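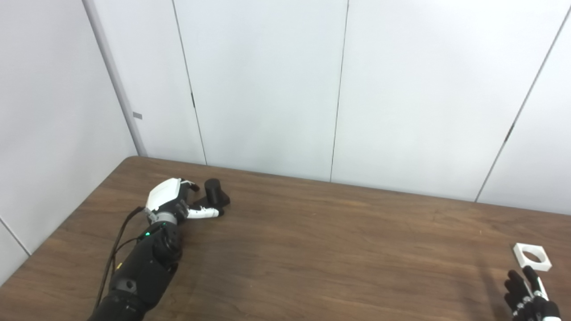 Five-finger hands vs. a plain parallel gripper for peg-and-block work — worth the trouble?

posted by shelfbracket in Robots & Automation

Hi all, long post, sorry in advance. I've been comparing end effectors on a two-arm setup and I've gotten to the point where I don't trust my own opinion anymore, so I'd like to borrow some of yours.

I have a pair of five-finger hands, white shells with black joints, one on each arm. Before these I used a pair of Dranar parallel grippers on the same arms, same table, same head camera. The task is nothing fancy. There's a small black cylinder standing on a low base toward the back left, and a square white block with a round hole through it up front on the right. Left hand goes and gets the black piece, right hand steadies the block, then the two come together over the middle of the table. I'm teleoperating for now, no policy yet.

With the Dranars I could get the black piece nearly every time as long as I came in square to it. With the hands, I'm good on maybe half my tries, and what gets me is the way they miss. I come in low, palm shell facing up, one finger stretched out ahead of the others, and that finger touches first and pushes the thing away from me before the thumb is anywhere near it. Once it has scooted back I'm at the end of my comfortable reach and I have to start over.

The other half of the problem is the camera. From the head view the white shell hides the curled fingers, so I can see the one finger that's out front and I'm guessing about the rest. The table finish doesn't help either — there's a washed-out patch in the center where the light bounces off, and a white block on the edge of that isn't a lot of fun to look at for an hour.

What I want to know:

Is the early finger contact something I fix in the hand controller (closing order, speeds), or in how I bring the arm in?

Would you add a wrist camera before changing anything else?

And is there any good reason to stay with five fingers for this, or should I bolt the Dranars back on and get on with my life? I do like the hands for the block. Being able to rest a spread hand next to it and close gently beats anything I managed with two flat jaws, which tended to twist it.

Controller is a Qian box, grip commands going out at 10 per second, which I suspect is part of it. Thanks!

Thư Tạ

Oh, I know this one, I spent most of April on it! Different hands from yours, I think, but the same miss.

Start with the arm, leave the controller for later. When you come in low and flat with one finger leading, that finger is basically a stick, and you're poking a small part that can slide. Roll the wrist so the thumb and first two fingers are on either side of the cylinder before you go the last little bit, then stop the arm completely and only then close. I know it feels slow. I used to close while still moving forward (it looked so smooth on video) and I knocked things over constantly.

Also, your part has a base sticking out on one side. The way you've got it turned, the base points right, toward the middle of the table. If your thumb is coming from that side it's going to hit the base before it gets to the cylinder, especially down low. Try going higher so you're only grabbing the upright part, or turn the part so the base points away from the thumb. Two minutes to test and it costs nothing.

On the closing order, once the approach is sorted: thumb first to a fixed position, then index and middle together, and leave ring and pinky curled the whole time. They don't help on something this narrow and they block your view. Most hand controllers let you save that as a preset. I haven't used a Qian so I can't tell you which menu.

And yes, 10 per second is low for grip commands. You can live with it if you stop before closing, but if you're closing on the move you'll feel every one of those gaps. See if it'll go higher before you spend money.

Wrist camera: I'd say yes, but second. I put one on the left arm only, because that's the one doing the reaching, and I barely look at the head view anymore for the last part of the grasp. Watch your cabling. I see you've already got a thin cable looping down beside the forearm, and mine in about that spot caught on the table edge when I rolled the wrist past where it usually goes. Do one full slow roll by hand with the new cable on and see where the slack ends up.

mplusm

Just use the parallel gripper. You're picking up a cylinder. I ran 300 cycles on a Distex two-jaw last year with rubber pads and didn't drop one. People buy hands because they look cool.

If the jaws twist your block, put wider pads on the right side. Done.

oldbench_greg

Somewhere in between the two posts before me. I don't agree that hands are only for looks, but I do think you're comparing two things at once. You changed the gripper and you also changed how you come in, from square to low and flat. So you can't say yet which one is costing you the picks.

If it were me I'd run a small test. Mark the part's starting spot with tape, so it's the same every time. Do one batch with the hand coming in square like you did with the Dranars, one batch with the low approach, and write down what touched first on each miss. You don't need 1,000 tries for this, you'll see the pattern well before that.

There's also no rule that says both arms need the same thing on the end. You've got 2 wrists! Gripper on the left for the black piece, hand on the right for the block, since that's the part you already like. I ran a mixed pair for a whole summer and the only annoying bit was the tool weight setting, which has to be changed on the arm you swap or it sags a little and your heights come out wrong.

For the glare, I laid down a sheet of matte dark gray Plastik mat and it took care of most of it. Get the dull side up. White block on dark gray is much easier on the eyes, though your black part will be harder to see, so maybe leave the back left as bare wood and only cover the middle and the front. Moving the light might do it too, if you can get at it.

shelfbracket (original poster)

Thank you all. Turned the base away from the thumb and went in higher like Thư Tạ said, and I've already had a better run than anything last week. Ring and pinky parked as well. Still stopping dead before I close, which my impatient side hates.

Greg, fair point on changing two things at once. I'll do the tape test with the square approach before I touch any bolts. If the left hand still loses to the Dranar after that, I'll try the mixed pair. Does anybody know if the Qian lets you store a separate tool weight for each arm, or is it one setting for both?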